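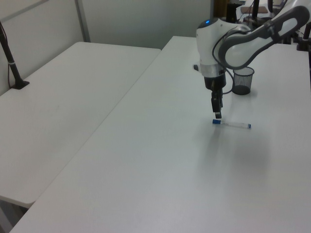 A slim white marker with a blue cap, on the table under the gripper.

June | by the editor, Naidu Family Health News

Camp forms are due again, and if your house is anything like mine, the physical form is under a pile of mail with a juice ring on it. I've got two kids going to Kosine day camp this summer and I only remembered the health packet when the second reminder landed in my inbox (subject line in all caps, fair enough).

So, a few things I picked up while sorting ours out. The camp wants a physical from the past year, and the school sports one counts as long as the page with the signature is attached. I had been ready to book a whole new visit! Call the front desk at the Vodier Street clinic before 10 a.m. if you need a copy. They pick up fast that early, and by lunch you'll be on hold with the flute music.

Inhalers and allergy pens need their own sheet, the yellow one, and it has to be signed by the doctor and by you. Mine came back because I'd signed on the wrong line. Medicine goes in the original box with the pharmacy label still on it, so don't toss the box like I did in May.

If you don't have a regular doctor for your kids, the Aten Avenue school clinic is doing camp physicals all month. There are 149 slots and 20 were already gone when I asked. It's $3 for the form and the visit is free with the school meal program. Bring a snack, the waiting room gets long with little ones.

Oh, and sunscreen has a permission slip now too. Back page, tiny box. My youngest says she doesn't burn. She burns.

12 shares | 3 comments

Questions? Reply to this newsletter or leave a note at the front desk.
© Naidu Family Health News. All rights reserved. Back to top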